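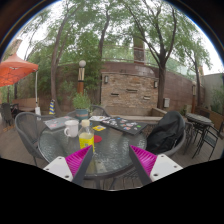
Section 3. Planning the purchase

Complete this section before you place an order. It applies to the Rornia hand-held gripper kit and to the Skirken software license. If you are adding a second kit to an existing site, start at step 4.

3.1 Decide what you need

1. Write down the places where people will work with the gripper. List indoor and outdoor sites separately. A café patio, a kitchen and a workshop bench have different light, different surfaces and different power outlets.

2. For each place, list the objects to be handled. Bottles, mugs and flat items such as discs and cards should go on separate lines. Flat items on glass wear the contact strips faster than anything else we have measured.

3. Decide how many people will record at the same time. Order one kit per person. Kits can be shared between shifts, but the wrist strap has to be refitted and the grip checked each time.

Note: The ribbed finger inserts are sold in pairs. Left and right are mirror parts – do not order two of the same side.

3.2 Set the budget

4. Enter the price of each kit on line A of the planning sheet. The list price is 895 per kit. Sites that return an older Kallen handle pay 792.

5. Enter the yearly software license on line B. The license is 1,084 per site and covers any number of kits at that site. A site is one street address, so a building and its own patio count together.

6. Enter spare parts on line C. Allow one set of contact strips and one pair of inserts per kit for the first year. Mounting plates rarely need replacing, but the screws get lost. Order a bag.

7. Enter staff time on line D. Include training and the time spent laying out objects and putting them back.

8. Add the lines. If the total is over 3,000, the order needs a second signature on page 2 of the sheet.

Caution: Do not leave out line C to bring the total under the limit. Parts ordered later ship separately and are charged at the single-item rate.

3.3 Check the site

9. Visit each site at the time of day you plan to work. Bright sky behind trees and reflections from a glass tabletop can both spoil a recording.

10. Measure the space between chairs and table. The operator must be able to reach the objects without leaning on the table.

11. Find out where the batteries will be charged. The charger is for indoor use only.

Caution: Keep open drinks and laptops out of the practice area until the operator has finished training.

3.4 Place the order

12. Send the completed sheet to Chiến Thân at the Âu sales office. Quotes are valid until the end of the following June.

13. Keep a copy of the sheet. You will need the kit count from line A when you register the license in Section 4.

Prices last revised 2021-08-26.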